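The Prallham game is the one I keep replaying in my head, so I'm just going to write about it and get it out of my system.

For anyone who wandered in from my bread posts, hi, I also play (and mostly watch) rec league basketball. Our team is Braveck, we play in a gym with one working scoreboard, and this past winter we lost so many games that my sister stopped asking how it went and started asking how bad it was. Then we got to Prallham, who had beaten pretty much everyone, and we won 92 to 87. I'm still not over it!

I should say right away that I had very little to do with it. I played maybe six minutes, picked up two fouls, and missed a layup so open that the guy supposed to be guarding me had time to say "oh no" on my behalf. So this is mostly a bench report. The bench is where I do my best thinking anyway.

The big change was Edeltraud Eichhorn running things. Our old coach moved away in July and we'd been sort of coaching ourselves, meaning whoever talked loudest during a timeout was the coach for that timeout. Edeltraud played in Germany for years and she has this very calm way of telling you that you've done something dumb. She'll ask where you thought the help was coming from and then wait for an answer. It's terrible. You'd much prefer the yelling.

What she did was slow us down on defense and let us run on offense, and I'd always assumed those two had to go together one way or the other. All fall we'd been pressing full court because we thought it looked aggressive, and by the third quarter everyone over thirty-five (so, everyone) was holding their shorts. She dropped the press completely. We sat back in a zone, gave up some jumpers, and saved our legs for getting out after a rebound.

It helped a lot that Emiliano Montoya was healthy. He rolled an ankle early in the season and tried to play on it for a month, which we all told him not to do, and he'd lost that first step he has. Against Prallham he had it back. There was one stretch before halftime where he went by the same defender three times in a row with the exact same move – hesitate, look at the corner, go – and the third time the guy just laughed.

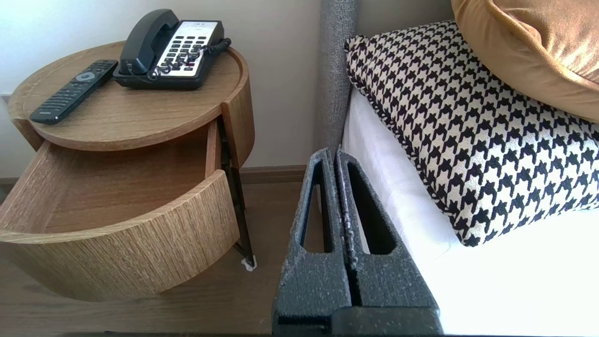
Halftime we were down by nine, and I want to be clear that nine felt great. We'd been down by more than that at halftime of nearly everything. Inmaculada Robles, who keeps our book, showed Edeltraud the rebound numbers and we were ahead there, and I remember Edeltraud tapping the page with her pen and saying nothing at all. Then she told us to stop fouling their big man, since he couldn't make a shot with his left hand anyway. "Let him prove it," she said. That was the whole speech. Four minutes left on the break and we just sort of stood around drinking water.

He could not make a shot with his left hand.

I don't know how she spotted it. I'd been sitting there the same amount of time with the same view and all I'd noticed was that he was large. But every time he caught it on the block in the second half, Benito Valcárcel took away his right shoulder and just stood there with his arms up, and the ball kept coming off the rim. Benito is giving up a good four inches in that matchup. He told me later his back hurt for a week, and that he'd do it again tomorrow if somebody asked nicely.

We tied it early in the fourth and I got my second stint right then, so naturally I was terrified. I did one useful thing. I set a screen for Eusebio Urquijo on the left side, a real one, where I felt it in my teeth, and he came off it and hit a three from in front of the Prallham bench. That's my contribution to history. I was subbed out on the next whistle, and I'm fairly sure that was a coincidence.

The last two minutes were ugly, the way close games at this level usually are. There was a held ball that took forever to sort out. Their point guard got loose for a couple of quick baskets and it was down to a two-point game, and I had that old feeling in my stomach, the one from the Sönmez game back before the holidays when we gave away a lead by throwing the same inbounds pass to the other team on back-to-back possessions. If you were there, you know. If you weren't, I'm not going into it.

This time we got it in clean. Edeltraud had us running the inbounds play at practice until we were sick of it, with Inmaculada counting to five out loud behind us, and I complained about that drill more than anybody on the team. So, okay. I take it back. Emiliano caught it, got fouled, made both. They came down and rushed one, Benito rebounded, and Eusebio made one of two at the other end with almost no time left, and that's how you get to 92.

People have asked me if this means we're good now. I don't think so? We play zone against a team that can really shoot and we're going to get cooked, and Clesa can really shoot. They have this whole lineup of people who just stand out there behind the line and wait for you to be late. We also still turn it over way too much. I'd like to see us try Eusebio bringing the ball up more, so Emiliano can start off the ball and not get worn down, but I've floated this idea at two practices and got a very polite nod from Edeltraud both times.

Anyway, I've been to the gym to shoot on my own twice this week, before work, and I've made a lot of layups. Left side, right side, all of them wide open. Clesa is next, at their place, seven o'clock tip, and the parking there is awful, so come early if you're coming. There's a lot behind the pharmacy that usually has room.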